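Notebook, law clinic workroom – September 15, 2023

Okay, writing this up before I lose the thread again. The Flernero memo bank is finally in one place, all 418 of them, and Ishbel Innes and I spent the whole morning arguing about what counts as a duplicate. Her view is that two memos on the same tenancy question are two memos if they land differently. Mine is that we keep the newer one and add a note. We went with hers (she's right, but don't tell her).

Tagging so far:

1. Jurisdiction first, always. I had "federal" and "Commonwealth" both in there as tags, so every search was coming up short. Merged them under Commonwealth.

2. Paper clippings from the old Nogueira files get trimmed, dated and pasted onto A4 before they go anywhere near the scanner.

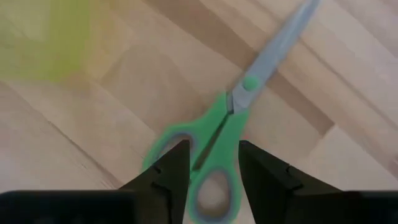

3. Case citations in the neutral form wherever there is one. Fudasix mangles square brackets on import – it swallowed 33 of them – so check every record by eye until Valdemar Snorradóttir has a go at the import script.

4. Anything touching a live matter stays out. If you're not sure, leave it out and ask me!

After lunch I had a crack at the Vikley seminar outline. Six sessions, starting in January, and I still reckon the one on judicial review of surveillance warrants should come before the one on oversight bodies. Students can't make sense of what an inspector-general is for until they've seen how little a court gets to look at. Ishbel would put it the other way round, so we'll have to organise a proper chat about it. The reading for that week is far too long as it stands,
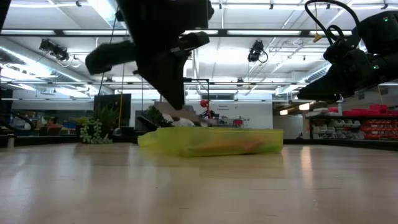 and I'd happily drop the second half of the parliamentary report, keep the dissent (it's the best-written bit of the lot) and let the keen ones chase the rest through the library. Must ask Valdemar whether the clinic licence covers putting chapters up on the course page or if we're back to linking.

Still to do: footnotes in the warrants memo, record 1474 in Fudasix (opens blank, no idea why), and give the spare key back to the front desk.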